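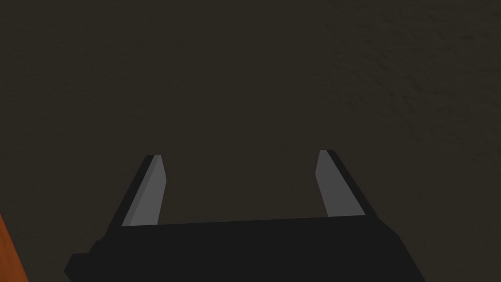

## Oiling the dining table, second attempt

I bought the table from Petrauskas, a second-hand place out past the ring road, for £115. The top was sound but the old finish had gone patchy at the end where people sit most. Last spring I put wax over it and that was a mistake. Every mug left a ring.

So in October I took it all back to bare wood. I started with 60 grit, which was coarser than I needed, and then spent a whole Monday getting the scratches out again. The dust went everywhere, including into the bread bin.

The oil was a tin of Clekico, the darker of the two they sell. I wiped on a thin coat, left it for about 2 hours and rubbed off what hadn't soaked in. Three coats in all, with a night between each.

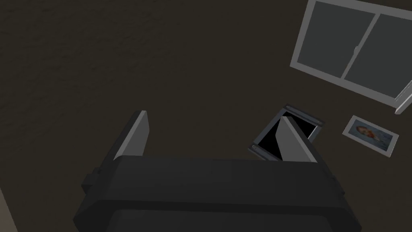
The second coat was the slow one. The kitchen was cold and it stayed tacky well into the next afternoon – I should have put the heating on. A light rub with a grey pad sorted out the rough bits before the last coat.

We ate off trays for most of the week. I've kept the rest of the tin in the shed and hung the rags out flat on the line, as it tells you to on the label. The legs still need doing, and one of them has a split near the top that I'll have to glue first.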